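Ulberg watch review: two months on the wrist

The Ulberg is a plain fitness watch with a square screen and a rubber strap. I bought mine in January and have worn it most days since. Setup took a while, as the Hedier app asked me to sign in twice.

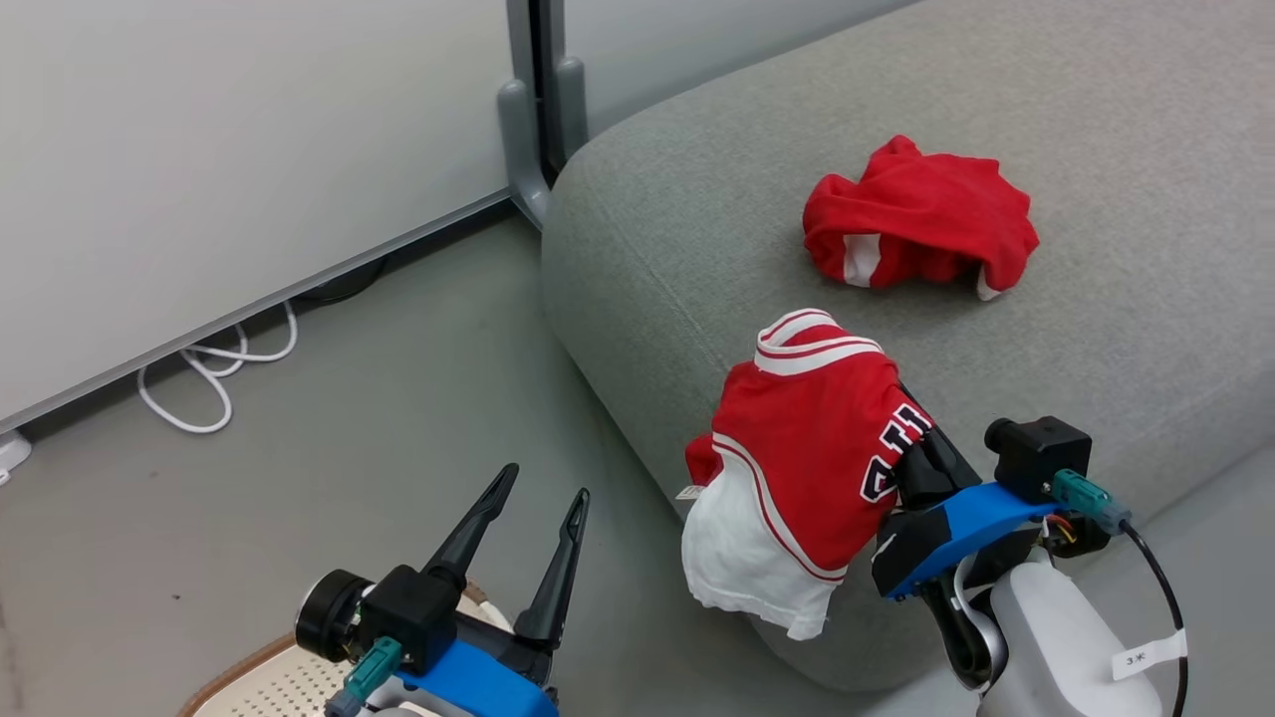

Red jersey with striped trim, held above the grey sofa.

Step counts are steady. On one walk it gave me 743 steps and my old Pelkonen gave nearly the same. Battery life is fine -- 2 days with the screen always on.

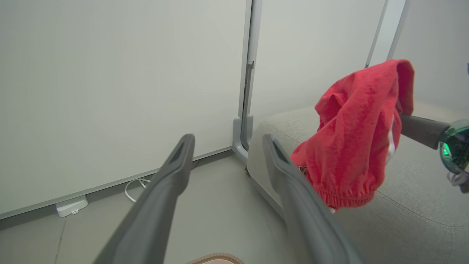
It also buzzes every 1,000 steps, and I switched that off. Sleep tracking is weak and logs reading in bed as a nap.

Brightness goes up to 500 nits, and indoors the lowest setting is enough. Glare is the weak point. Next to a big pale surface like the blank whiteboard on its castor feet, the screen looks washed out -- tilt your wrist and it clears.
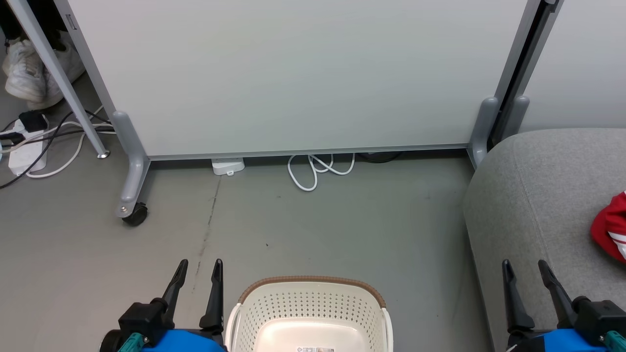 Calls are clear if the phone is close by. The speaker is small and sits on the left edge, so a long sleeve muffles it. For reading messages I would like a larger font, something you could make out as easily as marker on a whiteboard standing at floor level, but there are only two sizes. Worth buying if you mainly want steps and calls.

Sille Hafþórsson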